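Ticket 2943
Project: Grirkisstead, CPU insertion cell
Opened by: Tariq Siddiqui
Assigned to: Nele Van Wijk
Status: open, waiting on second pad set
Subject: Chip rotates in fingers between pick and socket, gripper B only

Tariq Siddiqui, 09:40
Comparing the two parallel grippers on the same arm with the same program. Gripper A (Zerville) places the CPU without trouble but the finger bodies are too wide for the memory side of the socket. Gripper B (Purkine) has the clearance. With B the chip yaws a little after lift, and the arm stops on the force limit when it comes down over the socket. Grip width and approach speed are the same for both.

Nele Van Wijk, 10:15
Please check these before changing anything in the program:
Finger screws torqued, both sides.
Wrist camera exposure locked. Auto exposure moves the edge detection on the heat spreader.
TCP offset. The one in the controller may still be the gripper A value.

Tariq Siddiqui, 11:30
Screws fine. Exposure was on auto, now locked. TCP offset was the old one, corrected and saved. Ran pick and place again. Yaw is smaller but still there. Wrist view at the fixture and side view at the case attached.

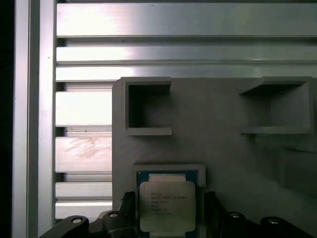
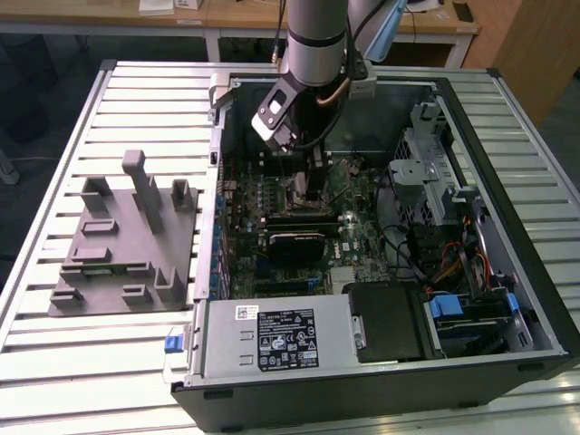 Can the yaw be corrected in software and the pads left alone?
Partly. A second look with the wrist camera after lift gives the real angle, and the controller can rotate the last joint to match. It will not help if the chip moves again on contact with the socket, so the pads have to hold first.

Nele Van Wijk, 13:05
Agreed with the above. Log from the corrected run shows the force rising on one finger before the other. I read that as the pads not closing parallel. Try 281 on the grip force parameter (it is at 450 now) and close at half speed. Do not go lower than that, A dropped a chip there in June.

Tariq Siddiqui, 14:20
Set to 281, half speed. The stop on the force limit is gone when the chip is picked square. When it is picked with any offset the stop comes back. Same behavior with the fixture plate reseated.

Rekha Poduval, 14:50
Adding from the controller side. The force filter was tuned for gripper A, which is heavier. I have made a separate tool profile for B with its own payload and filter. Load profile 2 before the next run. The old profile stays in place for A so the comparison is still valid.

Nele Van Wijk, 15:35
Profile 2 loaded and confirmed. Replacement pads requested from Ward Aerts, same part, softer grade. Keep B mounted until they are in. Next run to be logged under this ticket with the force trace attached.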